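Lomia home sorting arm
Progress report to the Ritholm Fund, second period

This report covers the work done since our first payment. It follows the order of the application: mechanical parts, recording, software, money, and the plan for the next period.

To remind the reader, Lomia is a small robot arm that should pick up light household things from soft surfaces and put them in a bin. We build it in two places. The printing and the metal work are done in the shared workshop at Lo, where we have a bench on Monday evenings. The recording and the testing are done at home. In the first report we wrote that both would be done at the workshop. This was too optimistic, because a workshop table is hard and flat, and the arm learns very little from it about cloth.

Mechanical parts. The arm itself has changed little. The shoulder joint was made again with a wider bearing, and the small play which we reported in the first period is gone when we measure with a dial gauge at the wrist. The elbow still makes a noise in the lowest position. We think it is the belt and we have ordered another one, but I would not promise that it is the answer. The base plate is ready and painted.

The hand tool uses the same fingers as the arm. A person holds it and does the picking, and the recordings are later used to train the arm. Two of these tools are complete. A third one waits for its screws.

Recording. Our target for the whole project is 2,000 good recordings. At the end of this period we have 1,147. I count as good only a recording in which the fingers stay in view from start to finish and the time stamps are complete. The weak point was light in the evening, and we lost almost a full week of work before we noticed it. Now we record only between ten in the morning and three in the afternoon.
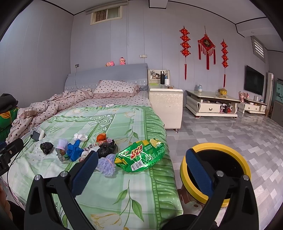
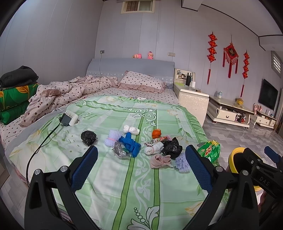 The finger pads took more of our time than any other part. The first ones were cast too hard and they slid on thin plastic. We cast 50 pads in total, in three mixtures, and the softest mixture tore at the corner after a few days of use. The middle mixture is the one we keep. It is the blue material on the inner side of both fingers, with the texture pressed in from the mold. With these pads we now work on objects which have no fixed shape, like the crumpled black plastic bags and the lavender netting, and also on packaging with a smooth surface, such as the green package marked "3+2". The smooth packaging is still the most difficult, and the pattern of the bedding does not help the software, which sometimes takes a printed flower for an object. The other matter is the cable. In the second picture it makes a long black curve over the sheet, and a person must always think where it lies. We want to have a battery version before the next report.

Software. The object finder runs on the small computer as planned, and no longer needs the desktop machine. It is slow - slower than we wrote in the application - but for training it does not matter. For the arm it will matter, and we have put aside two weeks for this. The program which moves the recorded hand path to the arm joints is written and works in simulation. On the real arm we have tried it only with the motors at low power, and without objects.

Money. From the grant we have spent 3,891 euros. The biggest cost was the motors, then the silicone and the mold material, which cost more than we planned because of the three mixtures. The bench at Lo is paid until the end of the period. We ask permission to move the remaining travel money to batteries and connectors. The total does not change.

Next period. First we will finish the third hand tool and the battery version. After this we continue the recordings, with at least one different blanket without a print, so that we can compare. The first real pick by the arm is planned for November. If the elbow belt is not solved by that time, we will begin with objects placed higher, where the joint is quiet, and we will inform you of it in writing.

The drawings of the pad mold are ready to share, and we can send them on request together with the mixing table.

Related items
Lomia: first period report
Pad mold drawings, version 3
Ritholm Fund: how to request a budget change
Bench hours at the Lo workshop
Notes on shoulder bearing replacement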